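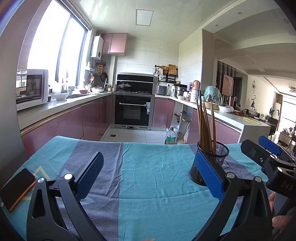
I moved into the new apartment in January, and I'm only now getting used to how the electric meter works. My old building included power in the rent, so for six years I never saw a bill. I left lights on. I ran the dryer for two shirts. It never crossed my mind to check.

The first bill from Drudlow said I had used 57 kilowatt-hours in the first week. I had no idea if that was a lot. I called my friend Sewwandi, who has paid her own bills since college, and she said it was a bit high for one person but not crazy, and asked if I had electric heat. I do. She told me to read the meter myself every night for a while and write the number down.

So I did. The meter is in a closet by the back stairs, behind a door that sticks. The first number I wrote down was 1834. I kept the list on the back of an envelope, and later moved it to a notebook when I ran out of envelope. I went down at 9 p.m. most nights. A few times I forgot and had to split the difference between two days, so the list is not perfect.

The heat was most of it, as expected. The two baseboard heaters in the bedroom have their own dial, and the dial has no numbers on it, just a line that gets thicker. I had been setting it in the middle. Now I turn it almost all the way down when I leave the room and shut the door. The bedroom is cold when I go to bed and I have a second blanket for that.

The water heater was the part I didn't expect. It was set much hotter than it needed to be. I asked Ruwan, who manages the building, if I could turn it down, and he came up and did it himself with a screwdriver. It took him less time than it took to find the panel. I still can't run out of hot water unless I wash dishes and shower back to back.

Things that made no difference I could see in the numbers: unplugging the phone charger, turning off the microwave clock, switching off the hall light. I stopped doing the first two. I still turn off the hall light out of habit.

On my best day so far I used 19 fewer than on my worst day, but the worst day was very cold and I was home with the flu, so I wouldn't read much into it.

The last number in the notebook is 2676. I've gone down to reading the meter once a week, usually when I take the trash out, as the closet is on the way. The second bill was lower than the first when I worked it out by the day. Drudlow also has a plan where you pay less at night and more in the late afternoon. Sewwandi is on it and runs her dishwasher at 11 p.m. I don't have a dishwasher, and I cook dinner right in the middle of the expensive hours, so I'm staying on the regular rate for now. I'll look at it again in the summer when the heaters are off.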